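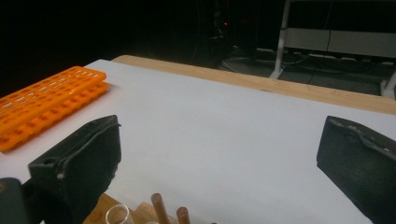 Two Months of Soap Making With Stackable Test Tube Racks

I bought the Zotar racks for my fragrance samples, which probably isn't what the company had in mind. I make soap at home (small batches, mostly for markets and for relatives who have stopped pretending to be surprised in December), and every oil I try gets mixed in a little glass tube before it goes anywhere near a proper batch. For years those tubes lived in coffee mugs. You can guess how that went — one bumped elbow and the whole mug is over, and my kitchen smells like patchouli until spring.

So, the racks. They come as a pair, in orange plastic, and when I say orange I mean traffic cone. I ordered them in May thinking I'd be annoyed by the color and I've ended up loving it. My table is pale wood, I put white paper over it when I'm working, and the orange ones are the only thing I can find without my glasses. They have a glossy look to them too, so they come across a bit like toys, and my nephew did try to walk off with one.

The holes are the main event. There are a lot of them, some more rectangular and some rounded, so it isn't only skinny tubes that have a home. My regular tubes drop in nicely. Pipettes stand up in them as well, and so do cotton swabs, and one very stubby pencil. The short fat sample vials I get from Drultell are the exception. They lean. They don't fall over, but they lean, and if you're the sort of person who straightens picture frames it will bother you every single time.

Stacking is fine, with a small complaint. I keep one rack on top of the other when I need the table back, and they sit that way perfectly well when they're empty. They don't click or lock, though, so the top one can slide around and end up crooked. I wouldn't carry the two of them stacked with anything in them. I tried it once with tubes of lemongrass and got as far as the doorway!

Cleaning is where I'd take off a bit. All those openings are great until something sticky runs down a tube, and then you're in there with a bottle brush. Warm water and dish soap does the job, but give it a good soak first. I did not, the first time, and I spent 30 minutes picking dried fragrance oil out of the corners with a toothpick. Drying is quick at least, because the air gets through everywhere. I shake them over the sink and leave them on a towel overnight.

My friend Fouad Helmy has a wooden tube stand from Nyberg that he uses for paint mixing, and I borrowed it for a week to compare. It's a lovely thing, it's heavy, it stays where you put it, and it looked much nicer on my shelf. It also soaked up a drop of blue colorant on the second day and I had to give it back to him with a spot on it (sorry again, Fouad). For anything messy I'd go plastic. If you're only keeping dry things in it, or it's going to live somewhere people can see it, the wood one is worth the extra money.

A couple of smaller things. The plastic is light, so a rack with only a few tall tubes at one end can feel tippy. I spread mine out now and it's been fine. There's nowhere obvious to write a label, so I use strips of masking tape along the side, and those peel off without leaving gunk. And do keep paper underneath when you're working with color. I buy the wide roll from Sandham, tear off a big piece, and when it gets too blotchy it goes in the recycling and I start again with a clean one.

Would I buy them again? Yes, and I probably will, my lavender experiments alone have taken over most of one rack. I'd love a version with a clip to hold the pair together, and a row of wider holes for those leaning vials. Four stars out of 5 from me, and the mugs have gone back to being for coffee.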